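6. Loading the shelves

Read section 5 first. If the unit still rocks when you push a top corner, go back and level the feet. Loading it will not settle it, whatever the leaflet in the box says.

The Prallden leaflet promises a tidy playroom in 35 minutes. Kenji Abernathy, who wrote the first version of this guide, took most of an afternoon, and he had no children helping.

6.1 Start from the middle

1. Clear the top shelf completely. It is the easiest one to reach and so it collects everything.

2. Put the soft toys on the second shelf. They can be piled. The leaflet suggests sitting them in a row by height, which lasts until somebody wants the one at the back.

3. Flat things can stand on edge among the toys if there is no better place for them. Check that they are held up on both sides. Anything with a screen is better off in a drawer.
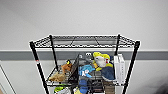 Fig. 11. Top shelf clear, soft toys on the second shelf.

Note: Thin legs, tails and ribbons find their way through the wire. Lift toys off; do not drag them.

Caution: We do not repeat the maker's load figure here. It is given for weight spread evenly across a shelf, and we have yet to meet a family that spreads anything evenly. Keep heavy items low and near the posts.

6.2 Adding a basket to the top

The Vurnerov catalogue lists 173 baskets and calls nearly all of them "universal". Measure yours anyway.

4. Measure the shelf inside the rim, then measure the basket at its widest point, handles included. A basket that sticks out over the front will be pulled down sooner or later.

5. If the basket has a cloth liner, fold it over the rim before you put anything in. Doing it afterwards means emptying the basket again.

6. Set the basket in the middle of the shelf, with bare wire showing at either side.

7. Lay books and boxes flat on the bottom. A single flat item near the front is plenty to begin with. Leave it like that for a few days and see what people really put in there before you decide what the basket is for.

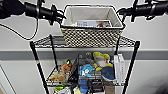

6.3 If it doesn't stay tidy

It may not. Before you buy the Radwan divider set (part 271), try the following.

8. Take out whatever has not been played with since May and put it in a bag out of sight. If no one asks for it, you needed fewer toys and no dividers.

9. Swap the basket for a shallower one if small things keep vanishing to the bottom.

10. Check the shelf clips again after a month. The leaflet says they never need it. Two of ours did.

For wall fixing, see section 7. Do not skip it if children can reach the unit.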